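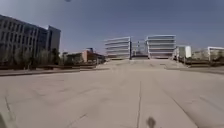

Wemetti 13 convertible, battery stuck at 80 per cent after firmware update

tallgrass_dev
Posted in June, 9:40 pm

Second-hand Wemetti 13, bought from Gagnon refurbished with 3000 MB/s storage and the larger battery. Since the last firmware update it charges to 80 per cent and stops. The charge LED goes from amber to white as though it were full. Same behaviour on the supplied 65 W adapter and on a generic USB-C dock. The OS battery report shows full charge capacity close to design capacity, so I don't think the cells are worn.

Tried so far: full shutdown and cold boot, different port, powerwash. No change. Is there a threshold setting that survives a reset?

kelpie77
There is. The update moved the charge limiter out of the OS and into the embedded controller. A powerwash clears the user partition and won't touch it. Shut down, unplug, hold refresh and power for ten seconds, then plug in before booting. That resets the controller to defaults.

tallgrass_dev
Did that twice. Still 80.
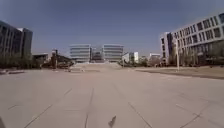 One further data point. If I let it drop to 40 per cent and charge with the lid closed, it gets to 80 at the normal rate and then the draw at the wall falls to 2 W. It isn't tapering the way it would near the top of the cell voltage. It looks like a hard cut-off.

ZacharyGirard
A hard cut-off is consistent with the limiter, but kelpie77's reset only works on the first board revision. On the second revision the threshold is stored in its own flash region and you have to write it from the shell. Open a developer console and query the charge control state before changing anything. If it reports "normal" and you still stop at 80, the limit is coming from the pack.

kelpie77
I'd dispute that. I have a second revision board here and the key combination cleared it first go. What firmware are you basing this on?

ZacharyGirard
The one before the current release. I haven't tested on the current one, so I'll concede the reset may now cover both. The pack question stands, though. Gagnon fits Plondlow replacement packs in some refurbs, and the gauge chip in those has its own idea of what full means.
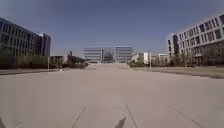
The way to tell is to compare the reported charging voltage with the figure printed on the pack label. If the controller is requesting a lower voltage than the label, it's firmware. If the request is correct and the pack declines current anyway, it's the gauge.

moth_and_rust
Or leave it at 80. Lithium cells last longer there. My old Ikport was capped from new and still had most of its capacity after 200 cycles.

tallgrass_dev
I understand the argument for a cap, but I'd like to set it myself. The last fifth is the difference between getting through a full day on site and carrying the adapter.

Console output: state "normal", requested voltage matches the label. Pack label says Plondlow.

ZacharyGirard
Then it's the gauge. Run one slow discharge to automatic shutdown, leave it off for five hours, and charge to the stop without interrupting it. Sometimes the gauge relearns, sometimes it doesn't.

kelpie77
Agreed on the gauge, given those numbers. I'd skip the deep discharge and go straight to Gagnon for a warranty swap. Running an aftermarket pack flat to fix a reporting fault is poor practice – the seller should wear the cost.

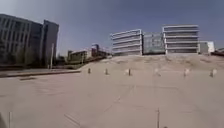

pfennig
Does rolling the firmware back to the previous release bring the old charging behaviour back?

ZacharyGirard
A rollback restores the OS image only. The embedded controller keeps the newer version and refuses an older one, and the gauge in the pack isn't touched by either.

tallgrass_dev
One relearn cycle done. It now stops at 86. I've lodged a warranty request with Gagnon and attached the console output.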